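Clearing a shared desk: speaker notes
Khôi Sầm, Skallis staff day, May

Before starting
Clicker is in the side pocket of the bag. Water on the lectern. Ask Valentin to hold the door until 10:05 because the earlier session usually runs over. Timer on the phone, screen down, set to vibrate at 20 minutes.

Slide 1: Title
Say hello. I look after the furniture and layout on the second floor at Tridesance. I have done this for six years. The talk covers desks that more than one person uses, and mainly the desks with shelving built onto them.
Tell them the handout is at the back and they don't need to write anything down.

Slide 2: How many desks
We have 169 shared desks across the two buildings. When I started, most had a drawer unit on wheels underneath. We took those out. People kept things in them for years and the next person had no place for their feet.
Pause here. Someone from Zaltent will probably ask where the drawer units went. They went to the Ene office and are still in use there.

Slide 3: What builds up on a desk
Three groups of things:
Things in use today, such as a laptop, a notebook or a phone.
Things somebody means to get back to, such as a book, a form or a parcel slip.
Things that stay put, such as frames, plants and lamps.
Most arguments about shared desks are over the second group. A book can lie on a desk for a month and everyone who sits there works next to it. They assume it belongs to someone who is coming back for it.

Slide 4: The desk with a shelf along two sides
This type has a shelving unit along the back and the right. It suits a corner. The upper cubbies are easy to reach when you are standing and a bit of a stretch when you are sitting, so put the things you need once a day up there. The lower ones are for books and boxes.
The gray desktop with gray panels was chosen because it hides dust between cleanings. The dark red inside the cubbies was Valentin Tudose's idea. He wanted people to be able to tell a shelf from a wall across the room. I was against it at the time and I have changed my mind.
Leave the photo up while talking about the laptops. The paperback on the left is group two. The deer frame is group three and it can stay where it is, leaning on the shelving. Both laptops are at the front, and both stick out over the edge.

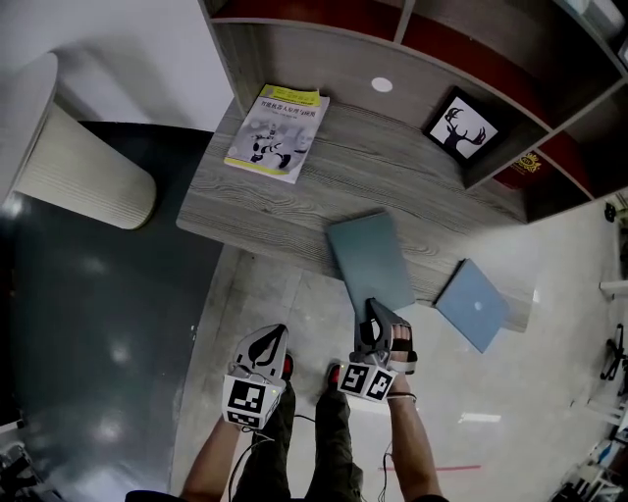 Slide 5: The front edge
Spend the most time on this one.
The front edge is where people put a closed laptop down when they stand up. It is the nearest spot. It is also where a sleeve, a bag strap or a chair arm will catch it. On our floors that means a drop onto tile.
Rule we use: a closed laptop goes flat, all the way on, a hand's width back from the edge. If there are two, they go side by side or one goes in the shelving. Stacking is allowed if both are shut down.
We had a repair budget of 2000 last year and spent all of it by the fall. After we put the rule on a card at each desk, we spent 500 over the next six months. I can't prove the card did it. Some of the older machines were replaced in the same period.

Slide 6: Order of clearing
Laptops first. Move them back or put them away before touching anything else.
Then books. Shelve them upright, spine out. A book with no name in it goes to the shelf by the printer after two weeks.
Then cables. Unplug at the wall end, coil, put in the cubby.
Frames last. Lift, wipe under, put back in the same place. People notice when a frame has moved, and they write to me.
Whole thing takes four minutes. If time allows, do it live on the table at the front with Valentin's laptop and the two books from my bag.

Slide 7: What did not work
Name labels on cubbies. They were out of date in a month.
A sign saying "clear desk at 6 p.m." People who leave at 4 thought it was for somebody else.
Clear plastic bins. Too deep for the cubbies, and we had already bought them. Skip this one if short on time.

Slide 8: Questions
Likely ones:
Can people keep personal things on a shared desk? Yes, one item, on or against the shelving.
Who cleans the shelves? The evening crew does the desktop only. Shelves are done by us once a quarter.
Can you order the red panels separately? Yes, ask me afterward, I have the part list.

Leave the handouts on the chair by the exit. Take the adapter back to reception before lunch.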